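Paint Questions I Get All the Time

I'm Salim, and I mix colors and paint rooms for a living. You all ask great questions, so I finally wrote down my answers!

How many samples should I try?
Two, maybe three. I once had a client with 11 patches on one wall and she couldn't see any of them anymore. Paint them big, and look again at 8 in the evening with the lamps on.

Do I have to prime?
Over a dark color, yes please. I like the Perker primer for that. Over clean off-white walls I usually skip it.

Which finish goes where?
Matte for bedrooms, eggshell for hallways, satin for kitchens and baths – anywhere you'll be wiping.

My white looks blue. Help!
North light does that. Try something with a little yellow in it (Wenon Oat is my favorite, I have it in my own living room).

Should the ceiling match the walls?
In a small room I love it. The corners go soft and the whole place feels calmer.
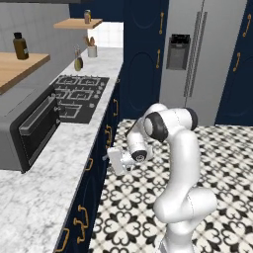 With a really deep color, though, I'd mix the ceiling at half strength first and live with it for a bit.

Can I book you for a color visit?
Sure! I'm full until February, but write to me anyway and I'll put you on the list. Mornings after 10 are best.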